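Search this knowledge base Search Advanced search

Helano hand-held grippers: marker cube fault, questions and answers

Applies to: all operators, reviewers and anyone using Irkunbridge showroom recordings made with a paired set of Helano grippers. Read it together with the fault notice for the Tekel recorder. Questions not covered go to Nanami Kamata.

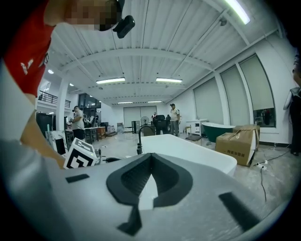
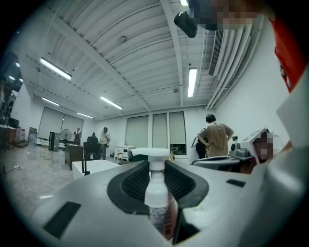
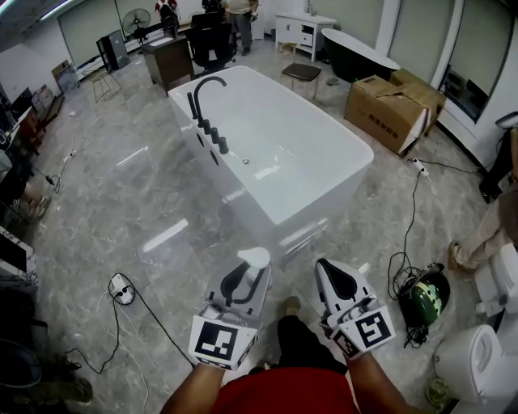
Page last changed: November (added "Can I tape the cube?" and the note on older mounts)

Print this page | E-mail this page

THE FAULT

What went wrong?

The marker cube on one gripper rotated in its mount during recording. The recorder computes the position of the jaws from the position of the cube, using a fixed offset that is measured once at calibration. When the cube turned, the offset was wrong, and every jaw position computed from it was wrong by the same angle. The software raised no error. The cube was in view, its markers decoded correctly, and the reprojection figure stayed inside the limit.

How far did it turn?

5 degrees at the point where it was measured. It probably did not get there in one step. The early recordings of the affected set show a small angle and the later ones a larger one, with a jump after a battery change.

What does 5 degrees do to the data?

The error at the jaws depends on the distance from the cube to the fingertips. On the Helano body it is enough to put the computed jaw center beside a thin object instead of on it. For wide objects the recording can still look acceptable on review. For bottle necks, faucet handles and cabinet pulls it cannot be used for training a grasp.

Which gripper was it?

The right one of set B. The left one of the same set was checked and had not moved. Sets A and C use the same mount and were checked as a precaution.

How was it found?

A policy trained on the first batch of showroom recordings kept closing to one side of faucet handles when run on the arm. The first assumption was a fault in the arm calibration, and two working days went into that. Yoshinori Noguchi then replayed the source recordings with the computed jaw position drawn over the wrist view. In the left-hand recordings the drawn point sat between the pads. In the right-hand recordings it did not.

Why did the Tekel recorder not catch it?

It had no check that could. The recorder tests whether each cube is visible, whether its markers decode and whether the pose is stable from one image to the next. A cube that has rotated slowly passes all three. A comparison between the cube pose and the wrist camera's own motion estimate would have shown the difference. That comparison existed in the offline tools and was not part of the live checks. It has since been added; see "What has changed in the recorder?" below.

CAUSE

What is the root cause?

Insufficient clamping force at the cube mount. The mount is held by one screw through a printed bracket. The screw had been tightened against the bracket without the washer shown in the assembly drawing. The bracket relaxed under load and the clamping force dropped until normal handling could turn the cube.

Was the washer left out at assembly?

The set was built with it. The washer was most likely lost when the bracket was replaced after a drop, and the rework sheet in use then did not list it. Charalambos Rallis has corrected the sheet.

Did the drop cause the fault?

Not directly. The gripper was recalibrated after the drop and the calibration was good. The cube moved later.

Could it have been the reflections off the tubs?

This was looked at. Gloss surfaces and ceiling lights do cause marker dropouts in the showroom, and there are dropouts in most sessions. They look different in the log: the pose is missing or jumps for a few images, then returns to its former value. The cube fault is a steady offset that never returns. Do not file a dropout as a cube fault.

Is the left gripper of a pair less at risk?

There is no mechanical reason for it to be. Right-hand units get more use and more knocks. Inspect both.

RECORDINGS

Which recordings are affected?

41 recordings, all made with set B. The list is in the fault record. They have been withdrawn from the training index but have not been deleted.

Can they be repaired?

In part. Where the offset is constant for the length of a recording, it can be estimated from the wrist camera motion and taken out. Tatsuya Maruyama is doing this by hand, one recording at a time. Where the cube moved during the recording, no correction is attempted.

I have already trained on them. What now?

Retrain from the current index. Do not try to correct the policy with an offset at the wrist. The left-hand data in the same sets is good and would be made wrong by it.

Are the jaw opening values affected?

No. Opening width is measured separately and does not depend on the cube.

Are the head camera images affected?

No. The images from both the wrist and head cameras are valid. Only the computed right-hand pose is wrong.

INSPECTION

What do I check before a session?

Both grippers, powered off, on a bench:

- Hold the body in one hand and try to turn the cube with finger and thumb. Any movement is a fail.
- Check that the witness mark on the bracket lines up with the mark on the cube base. If there is no witness mark, the unit has not been reworked and must not be used.
- Look at the faces of the cube for scratches, tape residue and lifted corners.
- Run the stand test.

What is the stand test?

Place the gripper in the calibration stand, jaws closed on the pin, and start "Fixture check" in the recorder. The recorder compares the computed jaw center with the known position of the pin. It takes 20 seconds for each gripper. Keep hands off the stand while it runs.

How often?

Before the first recording, after every battery change, after any knock or drop, and at least once every 90 minutes of recording. If a session is stopped for lunch, repeat the test on restart even if nobody has handled the grippers.

The stand test failed in the middle of a session. Are the earlier recordings lost?

Everything since the last passed test is set to "hold" by the recorder. A reviewer decides on each one. This is the main reason for keeping the interval short. Write the time of the failed test in the session sheet, and write what was being done just before it.

Can I tighten the screw myself?

No. Tightening moves the cube, and a gripper that has been tightened needs a full calibration before it records again. Tag the gripper, take it out of the session and send it to Rallis.

Can I tape the cube?

No. Tape on the marker faces breaks detection, and tape on the bracket hides the witness mark. Two units came back taped in the first week after the notice.

Can I finish the session with one gripper?

Only if the task sheet allows single-hand recording. Change the session type in the recorder first. Do not hold the tagged gripper in the other hand to keep the posture the same; its pose will be logged.

SAFETY

Is a loose cube a hazard to the operator?

No. The hand-held grippers are passive tools and the fault has no effect on the person holding them.

Is it a hazard on the arm?

It can be. A policy trained on wrong positions sends the arm to wrong positions. In the faucet tests the arm pressed sideways on the handle until the force limit stopped it. No one was inside the guarded area and nothing was broken. Any policy trained before the index was corrected is now limited to the Fukuda test cell at reduced speed until it has been retrained.

The fault review also mentions cables. Is that the same fault?

No. The review included a walk-through of the recording area, and cables on the floor came up as a separate item. An operator with a gripper in each hand and attention on the jaws has a poor view of the floor and no free hand for a fall. A trip is also a likely cause of the next knocked cube. The present rules:

- Power strips and cables go along the wall side of the work area. A cable that has to cross a walking path is covered.
- Packing boxes are moved out before the first recording.
- Headgear and spare equipment go on a table when not worn.
- No one without a task in the recording stands within arm's reach of the operator.

Ayuba Agbenyega signs off the floor at the start of the session. The operator may ask for it to be checked again at any time.

Should I report a trip if nothing was damaged?

Yes, on the same form as a gripper drop. Then repeat the stand test on both units.

CHANGES

What has changed in the recorder?

The live checks now compare the cube pose with the wrist camera motion estimate. A steady difference above the limit turns the session bar amber, and the recording is set to "hold" when it is saved. The check needs visible texture in the wrist view and gives no result when the jaws are close to a plain white surface, such as the inside of a tub. The bar shows gray in that case. Gray is not a pass.

What has changed in the mount?

Reworked units have the washer, a locking nut and a painted witness mark. A keyed bracket that cannot rotate is drawn and on order. Until it arrives the stand test is the only check that is valid on all surfaces.

I have an older mount with two screws. Does this apply?

The two-screw mount cannot turn in the same way, but it can tilt if one screw is loose. Run the stand test at the same intervals. Ignore the witness mark step.

Where do I send a tagged unit?

To the bench at Irkunbridge, with the session sheet and the battery removed. Leave the cube on. If it has already come off, pack it with the gripper and write down which way it was facing, if known.

Print this page | E-mail this page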